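Practice paper, ink and a white table
A small gallery from our writing room in Pullton

Introduction

We started this page in February, when the room was finally painted and the big table came. Before that we wrote in the kitchen, between the plates, and it was not a good place for ink. Now we have a room with a long white table and light coming from one side, and I want to show how we use it. I write the lines under the pictures myself. English is my third language, so please forgive the mistakes, and if something is not clear, write to me and I will explain it better.

The room is small. Two people can work at the table together if they are polite with their elbows. I like the plain wall in front of me when I write. In our first room, in Gondberg, there was a window in front of the table and I was looking at the street all the time.

The table

The top is white and it shows everything. After some weeks I stopped being sad about the marks. We wipe the table with a damp cloth at the end of the evening and what stays, stays. Some members asked for a dark felt cloth under the paper. You can bring your own, there is a hook for it behind the door.

The paper

For beginners we use long strips with a printed grid. The grid keeps the characters the same size and helps you to see where the middle is. When I was learning, my teacher gave me blank paper from the first day, and my lines went slowly up to the right like a staircase. With the grid I learned more in one month than in the year before it.

We bought a box of 2000 sheets from Onishi, a small paper shop which also sends by post. The sheets are thin, so put something under them if you use a lot of water. I cut them in strips with a ruler and a knife. The offcuts go in the tin near the sink and you can take them for testing the ink.

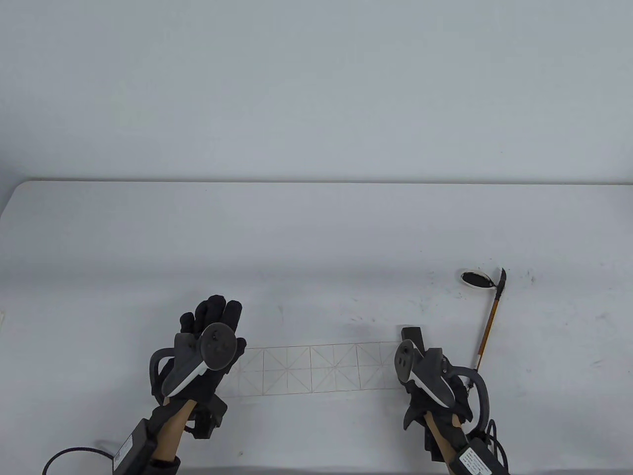

A strip should lie flat before you begin, with the long side along the edge of the table. If the corners are rolling up, turn the strip over and leave it under a book for a few minutes. I know people who iron their paper. I tried this once and burned a corner, so I went back to the book.

The ink

We keep two kinds. The bottle ink is for the children's hour and for big, quick exercises. The solid ink is for the evenings when we have time. Hold the stick upright, put only a little water on the stone and make slow circles without pressing. It takes longer than you expect, and for me it is the best part of the evening. Please dry the end of the stick with a piece of paper before you put it away. A stick which is put away wet can crack, and then it leaves small pieces on the stone.

The inkstone is from the market in Irach. It has a chip on one side but it grinds well. The label on its box says 1378, and several visitors asked me if this is the year. I am sorry to say that it is only the number of the stall's stock list.

The brushes

Brushes are washed in cold water, without soap, and hung with the hair down. If you find one standing in a cup on its hair, please rescue it. The thick ones are on the left side of the rack, the thin ones on the right side, and the one with blue thread is mine.

Finished sheets

I have now 115 finished strips in the flat drawer. Not all of them are good. I keep also the bad ones, especially my own, and I look at them when I think that I make no progress. If your strip is in the drawer and you want it back, ask me before the summer, when I will sort everything and give the old ones to the children for folding.

The room is open in the evening from six. Bring an old shirt.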